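Hand-held gripper check, kitchen demonstrations
Site: Semotdale, break room
Checked by: Razia Zaidi
Second check: Isamu Tsuchiya
Month: May

Before the session

1. Finger mounting screws tight, both sides. OK. Left lower screw took a quarter turn.
2. Finger pads seated, no lifting at the edges. OK. Replace at 50 sessions; this set is at 40.
3. Trigger returns freely when released. OK.
4. Lens wiped, camera bracket does not move by hand. OK.
5. Battery above 55 percent. OK.
6. Walkway clear between table and door. NOT OK at first check. Bag on floor, moved by Nassoro Kioko. Rechecked, OK.
7. Kettle unplugged and empty before anyone records near it. OK. Isamu asks that this be done by the demonstrator, not the checker.

During the session

8. Demonstrator takes a break every 10 demonstrations. Chie Kaneko went over once. Reminded.
9. Bottle caps closed before pickup. OK.
10. Both pads on the label, bottle upright, no finger plastic touching the bottle. OK. Grip to look like this:
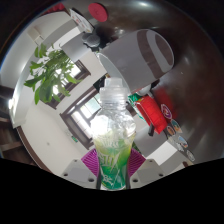 11. Free hand stays off the fingers while closing. OK. Mayu Imai had a sleeve near the linkage, rolled it up.

After the session

12. Files copied and session name entered. Open. The Vusetti folder was full, Mayu to clear space.
13. Gripper back in its case, fingers open. OK.

Next check before the Clinby visit.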